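ok so a few of you asked how the move is going and I have been putting off answering, so here's the long version. grab a drink

we've been in Otbridge since August and I still say "back home" when I mean Janstead. took me forever to stop driving to the wrong grocery store, too. I got all the way to the on-ramp once with my bags in the back seat

biggest surprise is the bus. I haven't lived anywhere with a decent bus since college! the 242 stops at the end of our street and it goes straight past the library, the pool and the good bakery. I read two whole novels on that thing before Christmas

the bakery, by the way, is called Stedano and they do a rosemary roll that is ruining me. they sell out early so you have to want it. I want it
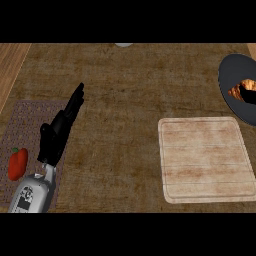

brown table, purplish-gray placemat. very much my kind of colors

cooking has been the other big change. in the old place I had one drawer and a stove that leaned, so we mostly ate things on toast. now I make soup every week and get a little bossy about it

current favorite is white bean with lemon and a lot of black pepper. two cans of beans, an onion, whatever greens are going floppy in the fridge. let it simmer for 20 minutes and squeeze the lemon in at the end, never before. I will fight people on this

somebody asked if I still bake bread. no! why would I, see rosemary roll

okay, the garden. it came with four raised beds and a pear tree that leans over the fence into next door. I asked the neighbors if they minded and they said they'd been eating those pears for years and would be sad if I cut it back. so we split them now, and they gave us a jar of pear butter so good I ate it with a spoon standing up

the tomatoes went in late and I'm trying not to check on them every hour. the peas are doing great. the slugs are also doing great 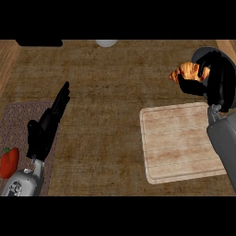

another one of the tabletop - love how weathered the wood looks

things I miss about Janstead: the river path, the Thursday-ish feeling downtown when the students came back, my old dentist (I know, but she was so gentle), and being able to walk to a movie

things I don't miss: parking. the upstairs shower. hearing every single phone call through the bedroom wall

making friends has been slower than I figured. I joined a choir even though I can't really read music, and the altos have kind of adopted me. we're learning something in Latin and I am maybe a third of a beat behind everybody the entire time. it's the best part of my week anyway

also there's a swim lane at the pool for people who are slow but serious. that is what the sign says, "slow but serious," and I felt so seen I bought a pass on the spot

anyway if you're thinking about a smaller town and you're scared you'll be lonely, I was lonely for a bit, mostly over the winter. then it got light out and people were in their front yards again and it eased up a lot

I'll post the soup recipe properly if people want it. peas update soon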